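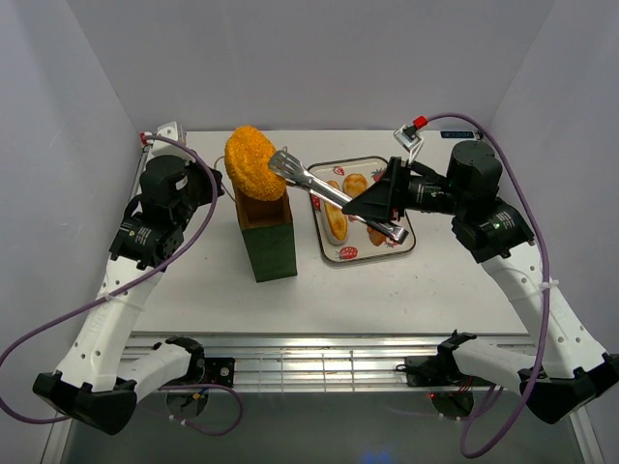 Section 4. Hanging the Cumlow Wall Mirror

This section applies to Cumlow frameless and framed wall mirrors supplied with the Zollham rail. Mirrors supplied with adhesive pads are covered in Section 5. Read the whole section before opening the carton.

4.1 Before you begin

Mirrors more than 26 inches wide must be lifted by two people. Wear cut-resistant gloves and closed shoes. Keep the corner protectors in place until step 9.

You will need a drill, a spirit level of at least 24 inches, a tape measure, a pencil, a stud finder, and a Phillips screwdriver. The rail, wall screws, bottom clips, and felt bumpers are in the hardware bag taped to the inside of the carton lid.

CAUTION: Do not install a mirror that is chipped or cracked at any edge. Leave it in the carton and contact the Stenetti service desk.

4.2 Marking the wall

1. Decide on the height of the top edge of the mirror and mark it lightly in pencil. For a bathroom vanity, leave a gap of at least 4 inches between the bottom edge and the faucet.

2. Measure down from the top mark by the distance printed on the hanger label on the back of the mirror. Mark this second point. It is the line of the rail.

3. Find the studs and mark the center of each one along the rail line. The rail must be fixed to at least two studs. Where only one stud is available, use the Yoon hollow-wall anchors (ordered separately) at the remaining holes.

4. Hold the rail on the line with the lip facing up and away from the wall. Check it with the level and mark the screw holes.

WARNING: Check for electrical wiring and water pipes before drilling. Turn off power to any light fixture or outlet directly above or below the rail.

4.3 Fixing the rail

5. Drill the pilot holes. On tile, cover each mark with masking tape, use a tile bit, and keep the hammer setting off.

6. Fix the rail with the screws supplied. Tighten the center screws first, then work outward. Do not bend the rail to follow an uneven wall. Use the plastic shims instead.

7. Check the level again. A rail that is out of level cannot be corrected after the mirror is hung.

4.4 Hanging the mirror

8. Attach one felt bumper to each lower corner on the back of the mirror.

9. Remove the corner protectors. With one person at each side, lift the mirror slightly above the rail, bring it flat to the wall, and lower it until both hangers sit behind the lip. Keep a hand on the glass until both hangers have been checked.

10. Slide the bottom clips up until they touch the glass, then tighten by hand. Do not use a power driver on the clips.

NOTE: Rails stamped 2000 have a deeper lip and do not need bottom clips. Omit step 10 for these models.

4.5 First cleaning

Wait 40 hours before cleaning if sealant has been applied at any edge. Spray the cleaner onto a soft cloth and never directly onto the mirror. Products containing ammonia can damage the silver backing and are not covered by the warranty.

4.6 Commercial installations

For orders of more than one mirror per room, the site supervisor should complete the rail check sheet and return it to Geum-ok Ham, Installation Support. Questions about wall types not listed in this section should be sent to Jong-dae Woo, Technical Documentation.

Section revised December 18, 2020. Replaces all earlier hanging instructions for the Cumlow range.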